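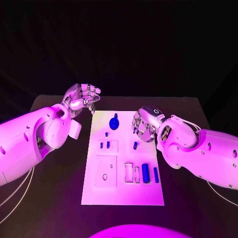 The Board

The curtain went up at Warkdale in June, and after that we only saw the pink light where the cloth didn't meet the floor.

Before the curtain there had been four benches in that corner, and one of them was mine. I fitted blue parts to white boards for eleven years. Knob at the top, peg below it, then on down the board to the blocks. A good shift was 280 boards. On a bad one I did 200 and went home with my thumbs aching. The boards went to Hundora in crates and I never found out what they did with them.

The company that put the arms in was called Kokkonen. They sent a woman with a laptop and a box of her own teabags. On the second morning she came to the canteen and asked which of us was fastest. People looked at me, so I put my sandwich down and went with her.

It was warm behind the curtain. The two arms were held out over a board, one from each side, with the fingers curled. I had expected clamps of some sort. I hadn't expected thumbs.

"Show me how you do the blocks," she said.

I showed her. She asked me to do it again, slower, and I found I couldn't. At the proper speed my hands knew where to go. Slowed down, I picked up the narrow block when I meant the wide one, and then I dropped it.

"It does that too," she said.

I went in every day after that for an hour, from ten until eleven. She would ask why I tilted a peg before I pushed it, and I would say I didn't tilt it, and then I'd watch myself and see that I did. She typed it all in. My supervisor put the hour down as training, though he never wrote which of us was being trained.

By the end of the month the arms were doing 82 boards a shift. Then it was 92, and it stuck there for a while. The other three from the corner had gone to Jukley by then, to the packing hall, where the money was the same but the bus was two changes. I was kept on because of the blocks.

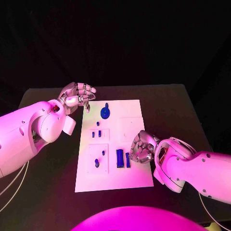 The right hand coming down beside the two blocks.

I used to stand there and want to nudge it. It would come down with its fingers half closed, near enough that I'd have had the thing in and been on to the next one. She told me to leave it be -- it had to find its own way in. I put my hands in my pockets.

One morning I saw the peg tilt. It was a small tilt, to the left, and then the push. She was looking at her screen and didn't say anything. I felt the way I had when my daughter first answered the telephone and sounded like me.

"Was that all right?" she asked after a bit.

"Bit slow," I said.

She wrote that down. At eleven I went back out to the floor, where they had given me a stool and a tray of boards to check, and I checked them. There was nothing wrong with any of them until the ninth, which had a peg standing slightly proud. I pressed it in with my thumb and put it with the others.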